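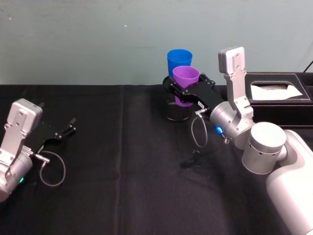
Rosser No. 3 Hook Knife – six months of spoon and bowl carving

I bought the Rosser No. 3 last winter to replace an older hook knife that I had sharpened down to a sliver. Since then it has done most of the hollowing on my spoons, a run of small scoops, and three shallow bowls in birch and cherry. The knife was bought at full price from Ostine, and the shop doesn't know I'm writing this.

The blade is carbon steel with a bevel on the outside only, and the curve is open for most of its length before it tightens near the tip. That shape suits the way I work. The open part takes long shavings across the bowl of an eating spoon, and the tip gets into the corner where the bowl meets the handle. For deep ladles you would want a tighter hook, and Rosser sells one as the No. 5. I haven't tried it.

Out of the box the edge was sharp enough to cut green birch but left faint tracks. I went over the bevel with 1000 grit wet and dry paper wrapped around a dowel, then stropped the inside with compound on a thinner dowel. After that the tracks were gone. It holds its edge well in green wood. In dry cherry I strop every half hour or so, and I go back to the paper maybe once a month.

The handle is ash, oval in section, and longer than I'm used to. Sioned Wynne, who I carve with most weeks, liked the length right away because she pulls with both hands. I choke up close to the blade and found the back end kept knocking my forearm. In March I sawed off the last bit and rounded it over, and it has been fine since. The factory finish is a hard varnish that gets slick once your hands sweat. I scraped mine off and used linseed oil.

One complaint is the sheath. It is a strip of leather with a snap, and the snap sits right where the tip wants to come through. Mine was cut within a few weeks. I now wrap the blade in a length of cotton tape, as Glenys Howells does with all of hers.

I have also used the Kilora hook knife, which costs less. The Kilora steel is softer and quicker to sharpen, but the bevel on the one I had was uneven and took an evening to flatten. If you enjoy that kind of job, it's a fair buy. The Rosser was ready after ten minutes.

Left-handed carvers should check the listing before ordering – the two versions look nearly the same in the shop photos.

Rating: 4 out of 5. I took a point off for the sheath and the varnish.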